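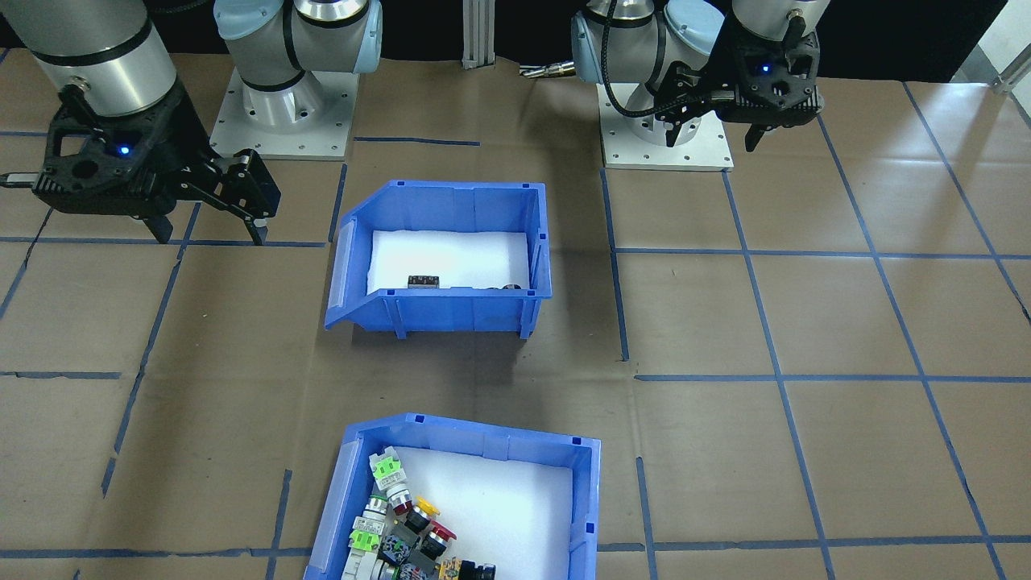 Property tax bill went to my old address, do I owe the late fee?

Asked by Romain Pruvost

I moved from Clernberg to Loltunton in May and filled out a mail forwarding form. The county sent my property tax bill to the old apartment anyway and I never got it. On Thursday I looked up my account online and it shows $3587 due plus a $351 penalty. I can pay the tax. Is there any way to get the penalty taken off, or am I stuck with it? The house is in my name only and there is no mortgage company involved.

3 answers

Gerardo Tedesco
Pay the tax part now. In most counties the penalty keeps growing while the base amount is unpaid, and waiting for a decision doesn't stop it. Then ask the collector's office for a penalty waiver form. Some places call it an abatement request. Attach a copy of your forwarding confirmation and the closing papers that show your new mailing address. If the address on the deed was correct and the county used the wrong one, you have a decent case. If you never gave them the new address, it's weaker, but a first request with a clean record sometimes goes through. Keep copies of everything and get a receipt.

plornura_sala
You owe it. They always say not getting the bill is no excuse. Mine was 447 and I just paid.

Guest
Same thing happened to my mother. She wrote a one page letter and they dropped it, took six weeks. Check the mailing address they have on file while you're at it, hers was still wrong the next year.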